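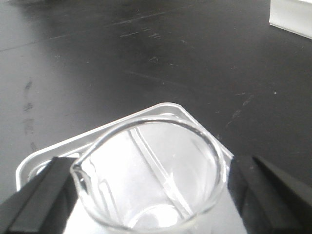
Workbench Help > Automation > Arms and grippers

Browse Unanswered Tags Members Log in

Two-finger gripper lets glassware rotate on the lift

Posted 17th May in Arms and grippers

I'm putting together a benchtop arm in a shared workshop to shift beakers from one tray to another. It has a parallel gripper with flat black fingers, one motor driving both, and a camera at the wrist looking down past the fingertips. The controller is a Nechyporuk board running stock firmware.

The grip is fine on an empty beaker. With a stirring rod left in it, the beaker rolls a few degrees between the fingers partway through the lift and the spout ends up facing somewhere else. Gross weight with the rod is 141 g. Motor current limit is set to 342 mA. Raising it stalls the motor before the fingers are properly closed, and I'm not keen on squeezing glass harder in any case.

Is this a pad problem, a force problem or a motion problem? I can print new fingers but would sooner not redo the wrist calibration.
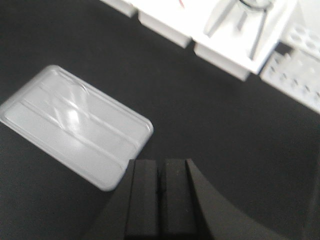 Fingers side by side, ribbed white tray to the left.

skadholm_bench

Pad problem. A flat face on a cylinder touches along one line per side, so there's very little to resist twist about the axis through both contacts. The rod leans on one wall and puts the centre of mass off that axis. More force buys you a bit of friction and not much else.

Cut a shallow vee into each finger, 2 mm deep, and glue in 1 mm silicone sheet. You then get four contact lines. Keep the overall finger length the same and the wrist calibration should carry over, although I'd check it against a known point before trusting it. Degrease the prints first or the silicone peels.

Also look at grip height. If you clamp just under the rim, most of the beaker hangs below the pads, which helps with tipping but leaves you holding the spout end, where the wall isn't round. Drop 10 mm and try again.

Zokville

just use a suction cup

tern_and_gantry

Suction on the side of a curved beaker is a poor idea with a rod in it — the cup has to be soft enough to follow the wall and then it lets the whole thing swing.

Agree with the vee. Before you print anything, though, turn the acceleration down. The Nechyporuk default is 2000 mm/s², which is a lot for an unclamped rod. When the rod shifts, the load shifts with it. I run 342 on my own arm at the Skollavdale shed, same as your current figure by coincidence, and a jerk limit on the first 67 mm of the lift. It's slow, but the spout stays where I put it.

Two other things to check:

- Backlash in the finger linkage. Close on a steel rule and wiggle it by hand. If one finger gives and the other doesn't, shim the loose one.
- Dust on the pads. Wipe them with isopropyl and let them dry before each session.

If it still rotates after that, lift the rod out first and move it separately. You'll need a different pad for the rod, as a vee sized for a beaker won't close on something that thin.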